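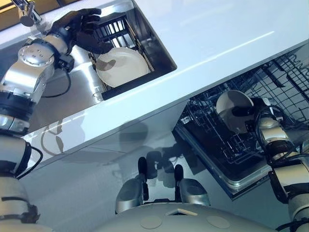
Half the plates in my old place never saw the cupboard, one of our customers told me last month, they just went from the rack to the table and back again.

News > Press releases > Kitchen

Srisuk opens its first dish room in Dirnmont, and you're invited to bring your plates

DIRNMONT, 25 Sep 2025 — I've sold sinks, racks and dishwashers for a long time now, and that remark has stuck with me more than any trade show I ever went to. She was laughing when she said it, but she was also pretty fed up. She had a good sink, a dishwasher that ran fine and enough cupboards for a family twice the size of hers, and still there was a pile by the faucet every single night. I went home, looked at my own sink, and felt a little caught out!

So I'm very happy to tell you that Srisuk is opening a dish room next to our kitchen store in Dirnmont. It's a working kitchen, set up around the one job everybody has and hardly any showroom lets you try. You walk in with your own plates and bowls (dirty is fine, really), and you wash, rack, load and unload until you know what suits you. We'll have coffee on. You don't have to buy anything.

The room has 12 stations along two walls. Each one has a sink, a stretch of counter and a dishwasher close by, but no two are laid out the same way. Some have the dishwasher on the right, some on the left, and one has it across the aisle, which I was against until I tried it and found I liked having the extra space to stand in while the door was down. We built a few with deep sinks and a few with shallow ones. If you're short like me, please try a deep one with a rack set down inside it before you fall in love with it in a catalog. You'll know in about two minutes whether your back is going to complain.

That rack business is something I could talk about all day. People tend to put the rack up on the counter, and there's nothing wrong with that, except you lose the counter. Set it down in the sink and the drips go where drips should go, and your counter stays free for the cutting board or the mail or whatever lands there at your house. The trade is that you can't fill the sink while the rack's in it. I keep mine in the sink on weeknights and lift it out when there's a roasting pan to deal with — my family thinks I'm fussy, and they're right.

We're opening with dish racks from Coltar and pull-out plate drawers from Zakora, both small makers we've stocked for a good while and both nice enough to let us bang their products around in public. Coltar sent racks in four widths, so bring your biggest dinner plate and see whether it leans properly or slides. Zakora's drawers sit right under the counter, and the idea is that clean plates go straight from the dishwasher into the drawer without anybody reaching over their head. I wasn't sure about plates in a drawer. I've come around! My one gripe is that tall mugs still need a shelf.

We tested the room in August with more than 300 people from town, and they were not shy. They told us the lights over the back wall were too harsh (fixed), that the towels hung too far from the sinks (fixed, and I'm embarrassed we missed it), and that the floor mats curled at the corners. New mats are on order and should be down by the time we open. They also asked for a place to sit, so we squeezed in a bench.

One thing that came up over and over was the order people load in. I've always done plates first, back to front, then bowls, then the cups on top at the very end. Plenty of folks start with cups, and one couple loaded from opposite sides at the same time without speaking, and it was like watching a dance. We're not going to tell you who's right. We did put up a big sheet of paper by the door where you can write down your own way, and it was so full after the test weeks that we had to tape a second sheet under it.

A few practical bits. The dish room takes up 400 square feet behind the main store, and you get to it through the side door by the parking lot, or through the store past the faucets. Entry is free. You can drop in whenever the store is open, but if you want somebody to go over your own kitchen plan with you, please book at the front desk so we can set aside a station and a proper chunk of time. Bring measurements if you have them. A sketch on the back of an envelope is fine, we've worked from worse.

Kids are welcome, and there's a low station with a step. Please leave your sharp knives at home, we have some you can use. And if you've got a dish that never fits anywhere, the odd oval platter from your aunt or the pasta bowl that's too wide for every rack, I'd love to see it. I'm keeping a shelf of the awkward ones people are willing to lend us, so that whoever comes in next can try them too.

Press visitors can stop by the front desk and ask for the dish room team. We'll find you a sponge.

2,440 shares | 12 comments

Related
Zakora plate drawers now in stock in Dirnmont
Which Coltar rack fits a narrow sink?
Srisuk front desk: how to book a kitchen plan visit
Deep sink or shallow sink: your letters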